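## 재고·유통 소식: 『이른스테드의 겨울』 개정판

2020년 6월, 엘시 러덕(Elsie Ruddock)의 장편 첩보소설 『이른스테드의 겨울(Irnstead)』 개정판이 티르킬로(Tirkillow) 총서 2차분으로 출고된다. 초판의 오식을 바로잡고, 오부라(Obura) 주재 영사관을 다룬 제3부의 장 순서를 저자 원고대로 되돌렸다. 본문은 249쪽이며 판형은 초판과 같다. 지명 표기는 총서 표기 원칙을 따랐고, 초판에서 두 가지로 섞여 쓰이던 '게다드(Gedard)'는 하나로 통일했다.

이번 쇄의 인쇄 부수는 1,727부다. 서점 주문분을 먼저 배정하고, 정기구독 회원분은 그다음 순서로 발송한다. 회원 주소 변경은 발송 명단 확정 전까지 접수하며, 이후의 변경은 다음 권부터 적용된다.
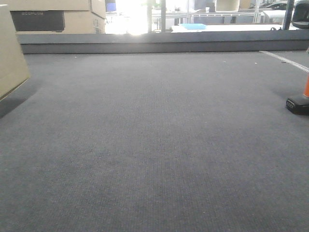

초판 보유 회원의 교환 요청은 받지 않는다. 대신 정오표를 별도 파일로 제공한다. 정오표는 쪽수와 행수를 초판 기준으로 적었으므로 개정판과 대조할 때는 쪽수가 어긋난다. 제3부는 장 순서 자체가 바뀌어 행 단위 대조가 불가능하며, 장 제목 대조표로 갈음했다.

부록에는 저자가 외교관 가족의 회고록과 공개 문서를 어떻게 이용했는지 밝힌 작업 노트가 새로 들어간다. 인용 출처는 각주에서 미주로 옮겼다. 초판의 인물 관계도는 결말을 미리 드러낸다는 독자 의견에 따라 권말로 이동했다.

전자책은 12월에 나온다. 미주와 본문 사이의 상호 링크 작업이 남아 있으며, 파일 형식은 EPUB 3이다. 총서 3차분의 서명과 가격은 다음 호에 싣는다.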